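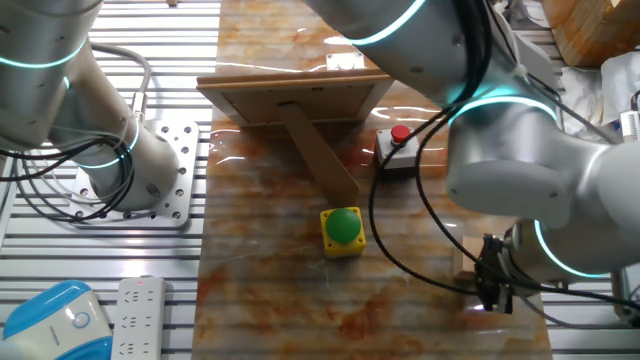
Can you put marble-pattern vinyl over an old laminate counter and have it last?

It lasts a few years if the laminate is degreased first and the edges are sealed, and a few weeks if they aren't.

Home Surfaces > Kitchens > Vinyl over laminate, the long thread

zinhle_m
Started 11/6/22
The short version is up top because the moderators asked for one. Now the long version. My kitchen in Torkthorpe was last redone in 2000, in a laminate the previous owners called "oatmeal." I can't afford stone. I can afford a roll of Oltora film in something with rust-colored veins. My sister says it will look like a hotel breakfast bar. I like hotel breakfast bars. What I want to know is whether anyone has lived with the stuff past the honeymoon.

saeed_sh
Three years on mine and still speaking to it. Clean with degreaser, then clean again after you think you're done, then let it dry overnight. The surface was never the trouble. The front edge was, where everyone leans on it while pretending to help with dinner.

potgieter_fan
Hard disagree with the whole enterprise. Paint the laminate a solid color and be at peace. Vinyl marble fools people for as long as it takes them to set down a cup.

zinhle_m
Who is it supposed to be fooling? My guests know what I earn.

yolandi.molefe
We did ours glossy and I'd go matte next time. Gloss under ceiling lights is a second set of ceiling lights. You also become very well acquainted with crumbs. On the plus side it wipes down in one pass, and the busy pattern has hidden a coffee stain from my mother-in-law since spring.

saeed_sh
Matte holds on to turmeric. Pick your enemy.

izzati_t
I fit these for rentals, so I've seen them at their worst. Two things I'd push back on. First, "seal the edges" gets repeated a lot and then people run a fat bead of bathroom caulk along the front, where it turns gray and looks like chewing gum. Wrap the film under the lip by 2 inches and save the sealant for the sink and the wall. Second, streaky patterns have a direction. Run the veins along the length of the counter. Run them across and it reads as bacon.

potgieter_fan
Izzati has just described why you should paint.

izzati_t
I've seen your painted counters, they're in the other thread. I said nothing at the time.

ayanda_mo
Question from the cheap seats. Has anybody used the loose mats in place of film? Stodow sells a marble one by the yard. No adhesive, so if I hate it I can roll it up and give it to someone I like less.

yolandi.molefe
Had one on the laundry shelf. The edges curl. I weighed it down with the iron, then cookbooks, and finally accepted it as a lifestyle. Fine under a coffee maker, maddening where you chop.

saeed_sh
Reverse-roll it and leave it in a warm room overnight. Mine went flat and stayed that way until the first cold week of November, when it remembered where it came from.

ayanda_mo
So it's a rug for counters.

izzati_t
It's a rug for counters. It also wants something smooth underneath. Lay a mat over anything ridged and you'll feel the ridges every time you write a grocery list.

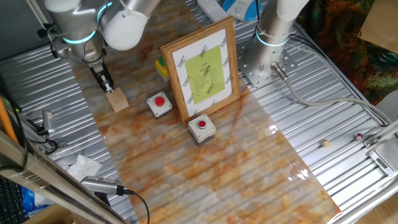

Page 2: Seams, heat and regrets

zinhle_m
Went with the film. The straight run took me 30 minutes and I felt like a genius. The corner took the rest of the day. There is a seam. I've put the toaster on it.

izzati_t
Move the toaster. Heat on a seam is how seams become flaps. Put the fruit bowl there.

zinhle_m
I don't own a fruit bowl.

potgieter_fan
She'll have to buy a fruit bowl to protect the film she bought to avoid buying a counter. Paint was right there.

yolandi.molefe
Bubbles? I had a big one by the sink and stabbed it with a pin, which worked, and then I got confident and stabbed some that weren't bubbles.

saeed_sh
Pin at a low angle, press toward the hole with a cloth. If it doesn't go down there's grit under it and you should name it.

ayanda_mo
Update from me: the mat is down, one corner is up. I've ordered the film. Zinhle, which way did you run the veins?

zinhle_m
Lengthwise. My sister came over and asked if there was a waffle station.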